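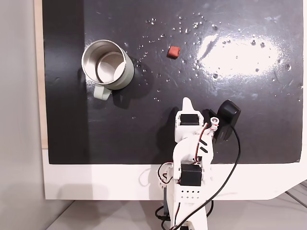 You can always tell Killereck tea, it grows a skin before you've even sat down, one reader wrote under my first post on the class page, and then added that anyone from the Leseck side should keep quiet about it, seeing as they've had it easy since 1992. I got a few more comments like that. I had no idea people felt so strongly about tap water, and I've lived here all my life!

So, my project. Final report, earth science elective, handed in 16/01/2019.

The question I started with was pretty simple: why does the water on the two sides of the river leave such different marks on everything? If you live in Killereck you know the white crust inside the kettle, the chalky shower head, the cloudy glasses. My aunt lives ten minutes away in Leseck and her kettle looks like it came out of the box last week. Same weather, same river in between, same bill in the mail every quarter.

The short version of the background is that Leseck gets its water from the Duggan reservoir, up in the hills, and Killereck still gets most of its water from two wells. Before 1992 both towns were on the wells. Then the pipe from Duggan was finished and Leseck was switched over, and Killereck was supposed to be next, and, well, we're still next. I found this in the town newsletter archive at the library (a whole afternoon of blurry microfilm, my eyes hurt the rest of the day).

The rock is what matters. Our wells go down into limestone, and rain that soaks through limestone slowly dissolves a bit of it and carries it along as calcium. The hills above Duggan are mostly sandstone, so the rain runs off without picking up nearly as much. When you heat hard water, some of that calcium drops back out as scale. When hard water dries on a surface you get the spots. It's the same stuff both times.

For the testing I used a drop kit from the school lab. You fill a little tube to the line, add an indicator that turns the water pink, and then add drops until it goes blue. The number of drops gives you the hardness. My kitchen tap in Killereck came out at 332 milligrams per liter, which the chart in the kit calls very hard. My aunt's tap came out at 181, and that surprised me a lot. I expected her water to be soft! According to the chart it's still hard, just a lot less than ours. I did both tests again in November in case I'd messed up the drops, and got the same step on the chart each time.

My best guess for the Leseck number is that the Duggan water gets mixed with some well water in the dry months. One of the old newsletters mentions a "summer blend" but doesn't say how much or when it stops. I wrote to the water office to ask and got an automatic reply with a ticket number. If they ever answer I'll put it on the class page.
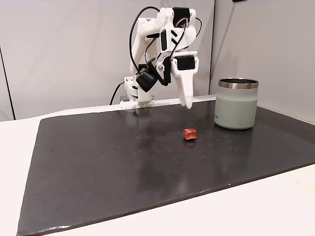
Next came the drying test, and I liked this part best. I put drops of each water on a dark plate with an eyedropper and left them overnight on top of the fridge. The Killereck drops left thick white rings with a clear middle. The Leseck drops left rings too, but thin ones, and you had to tilt the plate to see them. I also did distilled water from the grocery store, and it left pretty much nothing except a speck of what I think was dust. The ring shape bugged me until my teacher told me to look up why coffee stains are darker at the outside. Water dries faster at the edge of a drop, so more water flows outward to replace it and takes the dissolved stuff along. I could have done a whole project on just that.

Then the survey. I got 61 households to fill out a one-page form, split between the two towns, but not evenly (way more from Killereck, since I could walk there). I asked how often they descale the kettle, what they use, and whether they filter their drinking water. Most Killereck homes descale at least once a month. In Leseck the most common answer was "a couple times a year," and several people wrote "never" with a question mark after it, as if they hadn't known you could.

White vinegar won by a mile. Second was Ridance, the powder in the blue tub from the hardware store. I tried both on our own kettle, on different weeks. Vinegar took longer and made the kitchen smell like pickles until bedtime. Ridance was quicker but it costs a lot more, and you have to rinse and rinse. I didn't measure this part properly, so please don't treat it as a result.

Things I'd change: I only tested one tap per town, and that's the big weak spot. Old pipes could matter, and so could the time of day. I also let people hand in the survey late and some of them had obviously talked to each other. One whole street gave the exact same answer about filters.

The drop kit goes back to the lab next week, but there's enough indicator left for a few more tests. Three people from the Leseck side have offered me their kitchen taps already, and I'm bringing bottles.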